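**Informe de avance – proyecto Cevari, paquete de trabajo 2**
Entidad financiadora: Fundación Thakur
Fecha: 2019-05-25

## Estado general

El paquete 2 (aprendizaje de agarre a partir de demostraciones con pinza manual) sigue el calendario aprobado, salvo en la tarea de calibración, que acumula dos semanas de retraso por la entrega tardía de los soportes encargados a Plivetti. El retraso no afecta al hito de junio.

## Recogida de demostraciones

Se han grabado 200 demostraciones con la pinza de mano sobre 28 objetos domésticos. Cada una comprende aproximación, cierre, elevación y depósito. Las secuencias con pérdida de localización visual se descartan de forma automática; el resto pasa por una revisión manual antes de incorporarse al conjunto de entrenamiento.

El formato de registro se modificó a mitad de la campaña para guardar la apertura de los dedos con la misma marca de tiempo que la imagen. Las sesiones anteriores se han convertido por interpolación y llevan una etiqueta propia – conviene excluirlas de cualquier análisis de latencia.

## Resultados preliminares

La política entrenada solo con imagen de muñeca reproduce bien la aproximación vertical. En la aproximación lateral persisten tres modos de fallo: cierre anticipado, contacto de un dedo con el borde del recipiente y deriva de orientación en los últimos centímetros. El segundo es el más frecuente en recipientes de boca ancha y base estrecha, donde la pared inclinada desplaza el punto de contacto respecto al estimado.

Las tazas de sección casi cuadrada se tratan como categoría aparte. El agarre sobre caras opuestas es estable, mientras que el agarre sobre esquinas redondeadas provoca giro.
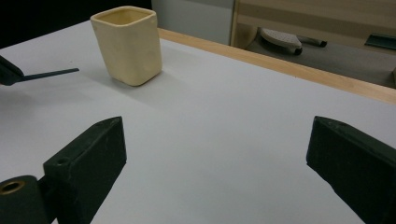
Para corregirlo se ha añadido a la función de pérdida un término que penaliza el error angular respecto a la cara más próxima. La comparación con la versión anterior está en curso en el banco de Claltton y se entregará con el hito.

## Próximos pasos

- Cerrar la calibración de los soportes nuevos.
- Repetir las demostraciones laterales con fondo variable.
- Entregar en junio el conjunto depurado y su documentación.

No se solicita modificación presupuestaria en este periodo.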